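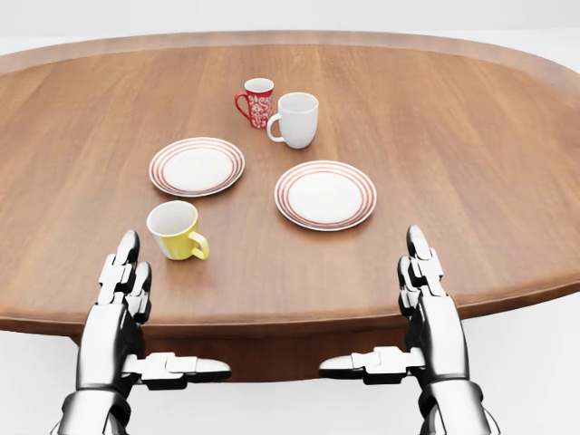
A reply to my last thread asked why anyone would bother oiling a table when polyurethane lasts longer and you never have to think about it again.

Fair question. I've used both. Poly holds up better to water and heat. When it does wear through, though, you usually end up sanding the whole top to get an even look. With oil you can fix one bad spot in an evening.

I refinished my dining table in July and kept notes. Posting them now that it has been through a winter of daily meals.

The old finish came off with a scraper first, then sandpaper. Scraping is slower to learn but it makes a lot less dust. I bought the scraper at the hardware store in Warstead and it came dull, so plan on sharpening it.

I stopped sanding at 180 grit. People go up to 600 on a table and then wonder why the oil sits on top and stays tacky. Check the can. Most of them tell you where to stop.

Oil was Van Leeuwen, the plain one with no tint. Thin coat, wait 30 minutes, wipe off everything that hasn't soaked in. Everything. If it still feels greasy you aren't done wiping.

I did 4 coats, a day apart. The last one barely soaked in at all – three would have been enough.

Rags: oily rags can heat up and catch fire on their own. Lay them flat outside until they're stiff. Don't ball them up in the trash.

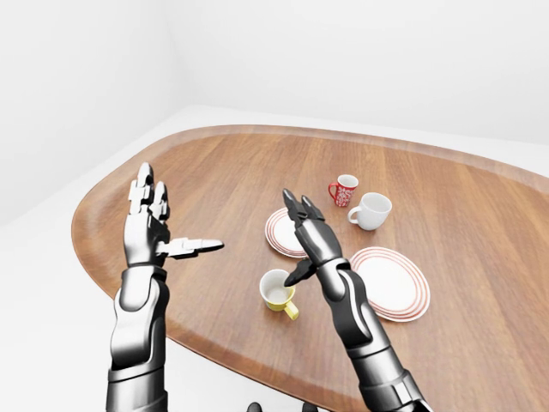 What about the rim, one reader wants to know, because hers went sticky right along the edge and the middle came out fine.

Mine did that too on coat two. Oil collects along a raised edge and the rag skips over it. I went back with a clean cotton rag over one finger and ran it all the way around twice.

If it has already gone tacky, put a little fresh oil on, rub with a gray pad, wipe dry. That worked on mine.

Day to day it gets a damp cloth and nothing else. I tried the Canex spray once and it left streaks, so I gave the bottle away.

Next up is a bench from the Irley flea market, with what I think is shellac on it. I'll test a corner with alcohol first.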